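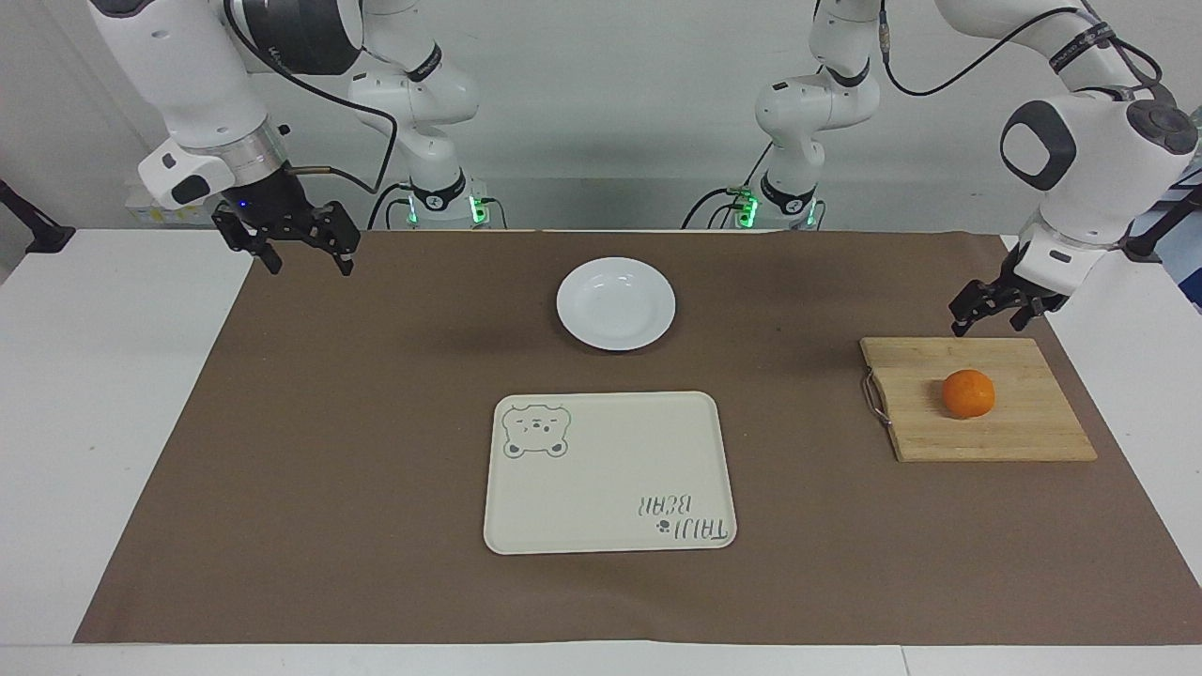 Part-time bookkeeping assistant, Durkis Garden Supply

We sell seeds, bulbs and hand tools by mail and from our shop on Drotent Street. Our current assistant moved away in January, and we want to fill the job this spring.

The work is 14 hours a week, spread over two mornings and one afternoon. You will enter supplier invoices, match payments to orders and answer billing questions by phone. We have 1,683 customer accounts, most of them small. Spring is busy - expect a few extra hours in April and May, paid at the same rate.

You should be comfortable with spreadsheets and have at least two years of office experience. Knowing about plants is not required.

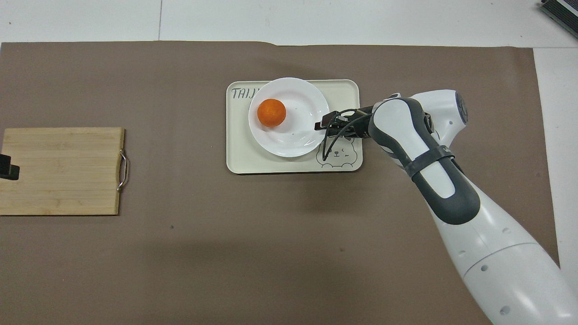

Can some of the work be done from home?
Invoice entry can, after the first five weeks. Phone hours are in the shop.

To apply, send a resume and a short letter to Rasmus Tamošiūnaitė at the shop address. Please list two references and the days you cannot work.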